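Refurbished desktop towers, Dell, black and silver
Misora Computers, used & refurb

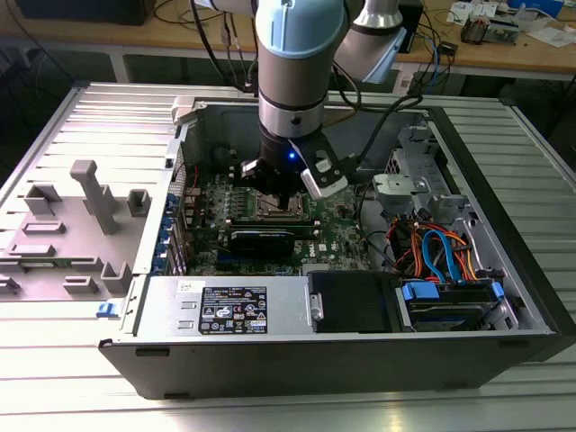

New batch in for Febuary, 9 towers left. Sold as base units only, no screen, no keyboard. Power lead included.

What you get:
Tower with power supply, motherboard and hard drive
Graphics card fitted in the slot, so plug your screen into that one
Drive sits in a blue carrier. Squeeze the ends, slides out, no screwdriver
Side panel comes right off for upgrades
Blue latches at the back for the expansion slots

Drives wiped before sale. No operating system unless you ask, Thabiso can put Linux on for nothing, just say when ordering.

Condition: used office machines. Expect scuffs on the case and the odd sticker. All cleaned inside and switched on before they leave us. Memory varies, ask for whats in stock.

Price: 70 each. Take 5 or more and delivery is free.
Warranty: 90 days back to us, parts and labour. Keep the reciept.

Collection from the Lokirero Road counter, Friday till 4pm, ask for Lesego. Bring a box or a blanket for the car, they scratch.

Spare drive carriers and side panels also in stock, email Bongani with the model number off the case.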